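Gradley households asked to sort old textiles from this month

2020-10-13

148 shares | 12 comments

People in Gradley can now leave worn-out towels, bed sheets and other household textiles at two collection points in the town. The service started this week and is free. Until now, such things went into the general waste together with kitchen rubbish, and the town paid for every ton of it.

The two points are at the parking lot behind the Pascual market hall and at the old bus garage on Dukar Road. Both are open in the mornings and until early evening. The one at the market hall is under a roof, so residents who come on foot in bad weather may prefer it.

The town council voted for the service in March, but the opening was moved two times. The first delay was caused by the contract with the sorting company, Grekeck, and the second by the ground at the bus garage, which had to be leveled before a truck could stand there.

"We wanted to open before the summer, when people clean their homes and move apartments," said Maëlys Leblanc, who is responsible for waste services at the town hall. "It is October now. I am still glad, but I understand the people who called us and were angry."

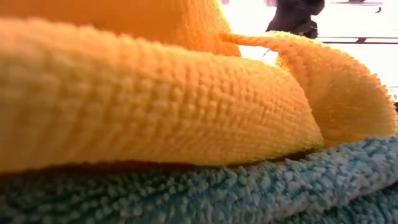
Towels are expected to be the largest part of what comes in. In a trial in one neighborhood last year, they made up more than half of the weight, and the people at Grekeck learned that not all of them have the same value. Flat cotton sheets are easy to cut and are sold as wiping cloths to garages and printers. Thick cloth with a waffle texture, where small raised bumps stand in rows over the whole surface, takes longer to check, as sand and hair can stay between the bumps after washing. Such pieces are put on a separate pile and looked at by hand. If they are clean they go to animal shelters, and if they are not they are torn into fiber for filling.

Grekeck employs 12 people for the sorting, most of them part-time. The company says that its hall can take 700 kilograms in one day, and that this should be enough for the first winter. If more comes in, bags will be stored and sorted later.

Senthil Bangera, the head of sorting, asks residents to bring the textiles dry. One wet towel in a closed bag can spoil everything around it in a few days, he explained, and then the full bag must be burned. During the trial this happened often after weekends with rain.

"Dry is more important than clean," Bangera said. "A stain from coffee or hair color is no problem for us. Mold is a problem."

He also asks people to keep colors apart if they have the time, though it is not a rule. Dark blue cloth can lose color onto lighter pieces, and the buyers of wiping cloths pay a better price for bags of one color. Microfiber should be kept apart from cotton in every case. It is made of plastic fiber, does not take up oil in the same way, and cannot go into the same machine for tearing.

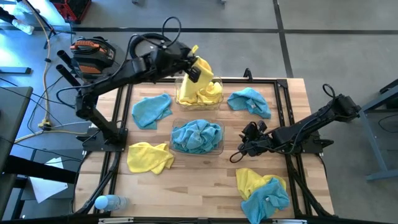 Yellow towels in a clear plastic bin, with a blue one left to the side.

Not everyone in the town is satisfied with the plan. Sivaprasad Kurup, who runs a laundry near the market hall, said that the town should have asked local businesses before it chose the two places. His shop throws away several bags of towels every month, but businesses are not allowed to use the new service. They must make their own contract with Grekeck or continue to pay for general waste.

"I can see the containers from my window and I am not permitted to use them," Kurup said. "For a family it is good. For me it changes nothing."

Leblanc answered that the town is not allowed to pay for commercial waste with the fees of households. She said that a shared contract for small businesses is being discussed, and that hotels and hair salons have also asked about it. She could not give a date.

Another question is the distance. Some 3,000 residents live on the north side of the river, and both collection points are on the south side. Kittipong Prasertsri, a council member from the north side, voted for the service but asked that a third point be added. He proposed the yard of the former school, where there is already a container for glass. The council will look at the costs after the winter.

Prasertsri said that many older people in his area do not drive, and that the bus to the market hall comes only once an hour. Until there is a third point, he would like to see a truck come to the north side on fixed dates. The town hall said it will check if this is possible with the present contract.

What can be brought: towels of all kinds, bed sheets, pillow cases, tablecloths, curtains without hooks, and cleaning cloths if they were not used with paint or solvent. Torn pieces are accepted. Pillows, blankets with filling, carpets and shoes are not accepted. Clothes in good condition should still go to the secondhand shop, which has its own box at the entrance of the market hall.

Bags should be closed with a knot and should not be heavier than one person can lift. Paper bags are not suitable. Residents who bring microfiber cloths are asked to write the word on the bag or to tell the person at the gate.

A printed sheet with these rules will be sent to all households together with the next water bill. It will also be available at the town hall and at the library, where a version in large letters can be requested at the desk.

The first load was taken to the Grekeck hall the day after the opening. Bangera said that it was smaller than he had hoped but that nearly all of it was dry.

148 shares | 12 comments | Most read in Local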